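Sorting empty drink bottles for refund and storage
12/6/18
By Alper Yurt

Most of the time spent on container refunds goes into handling each bottle twice. Sort on a pale, hard surface with nothing else stored on it. Residue and stray caps show up against white, and a flat board wipes down in one pass.

Check your depot's rules on caps and labels before you start. Ours at Roltville takes labelled bottles only, so anything that has lost its label goes to kerbside recycling. Lay the bottles on their sides – an upright empty falls over at the first knock.
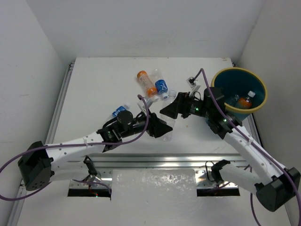
Rinse with cold water, 40 mL for a 300 mL bottle and a little more for the larger sizes. Shake, drain neck down, and leave the cap off overnight. A bottle capped while damp will smell within the week. Do not crush anything intended for refund if the depot scans barcodes.

A wide bowl works better than a bag for the short stage between bench and bin. It holds its shape, can be loaded with one hand and rinses clean. Keep it at the back corner of the bench so the front edge stays clear for work. Empty it when the bottles reach the rim.

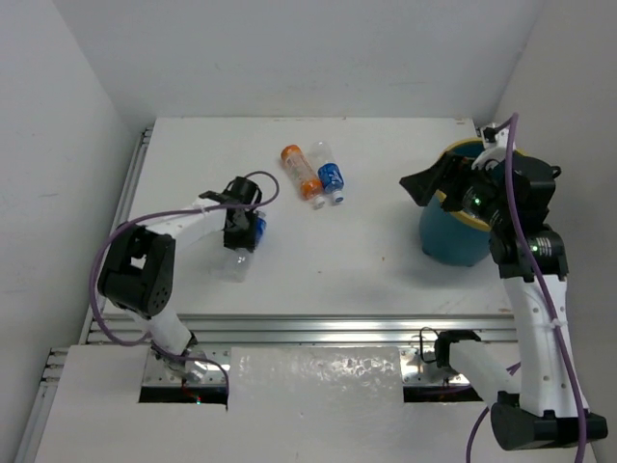
Erdal Tokgöz writes that he separates by label colour first and by size second, and finds the count at the depot goes faster that way. He also suggests weighing down the bin liner with a full bottle until there are enough empties to hold it open.

Clean the bench at the end of each session. Use warm water with a few drops of dish liquid, then a dry microfibre cloth. Work from the back towards the front. Fine-textured white tops hide very little: small dark specks and grey scuffs stay visible after a quick wipe and need a second pass with bicarb paste.

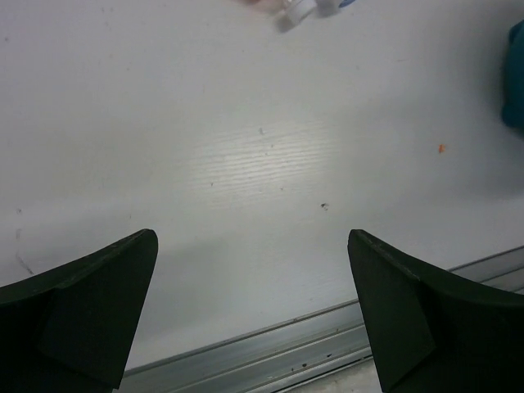
Metal edging needs its own treatment. Sugar residue sets hard in any recess and attracts ants. A grooved rail along the front edge collects small dark bits of debris that a flat cloth passes straight over, so run an old toothbrush along each channel, then vacuum with the crevice nozzle. Dry the metal fully before the next batch.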